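Two arms, one cable problem, and a very good winter break

I finally have the cell back together and I'm so happy with it that I'm writing this at the kitchen table instead of going to bed. If you read the February post you know how bad the wiring got last year. Cable ties on cable ties. The right arm would get through half a handoff, the wrist servo would drop off the bus, and I'd be standing there wiggling a connector with one hand and hitting reset with the other.

So over the break I took both arms off the rail and started over. Boonsong Luangrath lent me his good torque driver (thank you, you're getting it back, I promise) and I went through every screw from the base plates up to the grippers. Seven of them were loose. Two were in the left elbow, and that explains the little clunk I'd been blaming on the gearbox since summer!

Then I did the job I'd been putting off, the cables. I had been routing them tight against the links because it looked tidy. Tidy is fine until the elbow folds all the way and the only slack you have is inside the connector. Diane Gagnon took one look at my old harness and told me to give each joint its own loop and stop caring what it looked like from the doorway. I ordered new cable from Pulent, cut it way longer than felt reasonable, and ran it with a fat loop at each elbow and another one over the wrist.
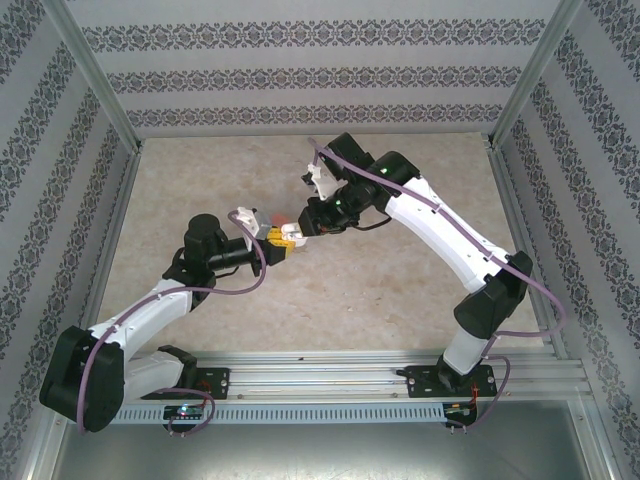

The handoff is my favorite test after any rewiring, and I ran it 100 times before I let myself believe anything. It's such a good workout for a harness, with both wrists out over the middle of the table and the elbows way out by the walls. The left arm holds out the yellow block and the right one comes down to it with its fingers, and you can see how wide I let the purple cable swing out on the right side before it comes back up past the elbow. A year ago I'd have tied that down. The green light on the right wrist is the one I stare at the whole time, because on the old harness it would blink out right before the bus fault. 100 runs, no dropouts. I did a dance.

A few notes for anybody with the same setup, and for me when I forget all this:

Home both arms before you tie anything. I tied the left one with the elbow half bent and had to snip it all and start again.

Fold each joint to its limit by hand, power off, and watch the cable while you do it. If it goes tight anywhere, add more.

Check the base bracket screws again after the first day of running. Mine had settled a bit on the left side, nothing on the right.

Label both ends of every cable. Zachary Landry uses colored heat shrink, I use masking tape and a pen. His looks nicer.

Still to do: the boards under the rail. They hang there in the open and I want proper covers on them before I catch one with a sleeve. I've got a bracket half drawn and Teodoro Zavala says he'll print it if I send him the file by Sunday-dinner standards of done, so probably next week. I'd also like to try a longer run, 30 minutes without me hovering.

Jan 11, 2019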